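# Three hundred readings: how one town rebuilt its Bible plan

Most printed Bible reading plans divide the text by the calendar. There are 1,189 chapters and 365 days, so the reader is given three or four chapters a day and a row of boxes to tick. The scheme works on paper. In Feserbridge, where two congregations share a plan and a notice sheet, it usually broke down in Leviticus.

The replacement, known locally as the Saltari plan after the house where it was drafted, has 300 readings. The remaining 65 days of an ordinary year are left blank and are not assigned in advance. A reader who falls ill in March uses up some of them then. A reader who doesn't can spend them on rereading, or reach the end early. The average load rises to just under four chapters a reading, which drew complaints at first. They faded after the Psalms were spread through the year in place of being read in one block.

Readings vary in length by design. Psalm 119, with 176 verses, takes up one reading by itself. Short letters such as Philemon and Jude are paired with something longer. Genealogies are never placed first, because a reader who stops at the opening list tends not to reach the narrative after it.

Each reading is printed on a card. The front carries the number, the passage and a single prompt, worded as plainly as possible: what is promised, and to whom? The back is blank except for a ruled line near the top.
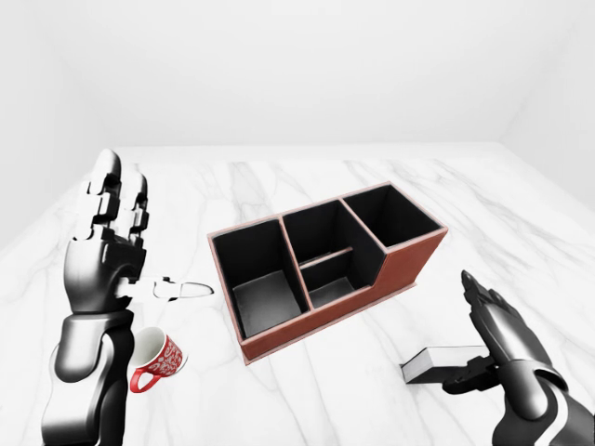

Handling the cards takes more thought than writing them. A full set is thick, and once dropped it has to be put back in number order before it is of any use. Readers who keep theirs in a single pile report losing their place more often than those who separate them. Any divided desk tray will do; a brown one with three main sections, of the kind shown on the marble top, gives a place each for cards to come, cards read, and cards with a note worth passing on. Index tabs are optional. Rubber bands mark the edges within a month.

Passing on notes is the second half of the plan. At the end of each month, readers may hand in any card on which they have written something that might encourage somebody else. The notes are copied out without names and put in the notice sheet, beside the passage. Some are a few words long. One, against Psalm 13, reads only "four verses of complaint, two of trust, and I am still on verse three".

Last year 61 readers took part and 2432 notes were handed in. Of these, 606 ran to more than one sentence. The heaviest months were January and September. Lamentations, which had been expected to produce almost nothing, filled two sheets.

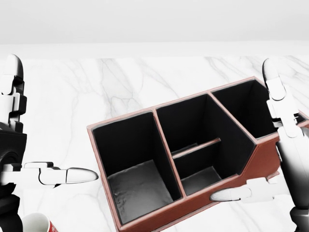 What should a reader do after missing a whole week?

Pick up at the next unread card and take the lost days from the blank allowance. Doubling up is discouraged. Under the old calendar plan it was the usual remedy, and it tended to produce a second missed week. The card order matters more than the date, and for that reason no date is printed on the cards at all.

Readers who exhaust the allowance simply finish in the following year. The Duan group, which meets at seven in the morning and reads aloud, ran eleven readings over and started its next set late. No adjustment was made.

Opinion is less settled on the notes. Copying them without names removes a good deal of self-consciousness, but it also removes the chance of a reply. A reader who writes that she has not been able to pray since the spring may be helped by seeing the words in print. She may be helped more by a visit.

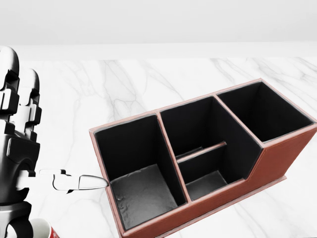 Zhuoran Xue argues that the notes should stay unsigned but be numbered, so that an answer can be printed against the number a month later. "I wrote one in the winter and would have liked to know if anyone else had got stuck at the same verse," Xue says, adding that a printed reply would be easier to accept than a knock at the door.

A trial on those lines is planned. Numbered slips will be offered alongside the cards for the Gospels only, and replies will be limited to the length of the ruled area – five lines – to keep them from turning into short sermons. Replies that offer advice where none was asked for will be held back. Those that quote a passage will give the reference in full, as many readers use different translations and the wording alone can be hard to trace. 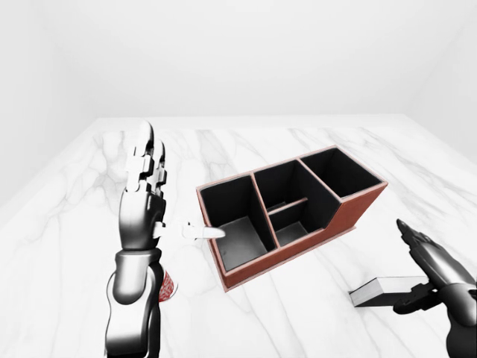

The limit of five lines may prove too tight for the Passion readings, where last year's notes were the longest, and a second slip will be allowed for those cards. The Redel congregation has asked for the card files and intends to begin in Advent with the same order, apart from Job. Job is to be split over eleven readings, two more than at Feserbridge, with the speeches of the three friends kept together so that each can be read against Job's answer. The prompt for those cards has not been agreed.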